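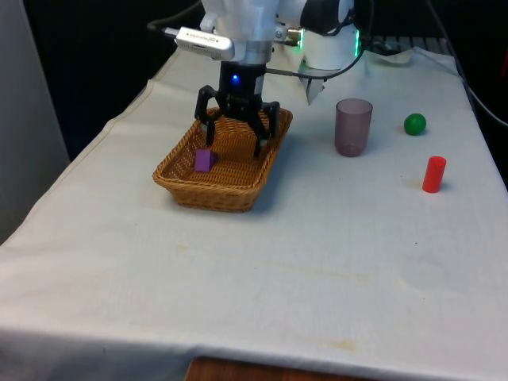
Raluca Matei wrote back after the first handout to ask whether a willow basket really needs soaking before you mend it, and bless her for asking! It does, and a good long soak too, so please start yours the night before class.

For the border we'll follow Lazăr's old method, slow but very forgiving (I've undone mine more often than I'd like to admit).

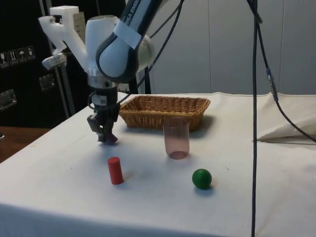
Basketry Notes, No. 7, p. 134

Trim the new stakes at a slant, tuck each one in beside its broken neighbor, and read page 116 before you weave the last row.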